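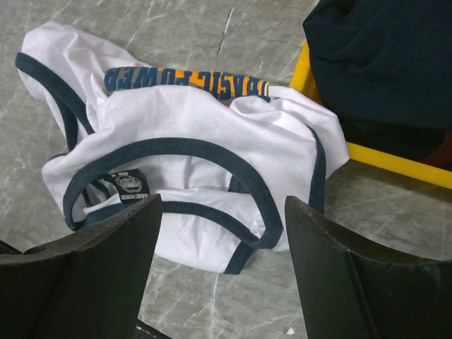 Getstead Consumer Advice Group – Phone and Mail Desk

July 16, 2026

I came home tired and my ear is still warm from the telephone. Today I read the complaints about text messages that pretend to come from a parcel company. In May we received only a few in a week, but now there are 60 waiting in the folder, and I could finish only the older ones.

Most of them say the same: your parcel is held, please pay a small fee. The link goes to a page with the name Enudia in it. One man from Bemenden typed his card number and lost 2000 before lunch. He was very polite when he told me this, and I did not find good words for him. I said he must call the bank first and us later, and he said yes, he already did it in the wrong order.

I also got such a message myself, at 3 in the afternoon, while I was writing the warning for our page. It greeted me as "Dear Žukauskas" – so they have at least my family name from somewhere. I do not like this. I forwarded it to the phone company and waited 10 minutes for an answer, which was automatic.

The warning is still too long. Tomorrow I will cut the second paragraph and ask if we can print it in bigger letters for the library door.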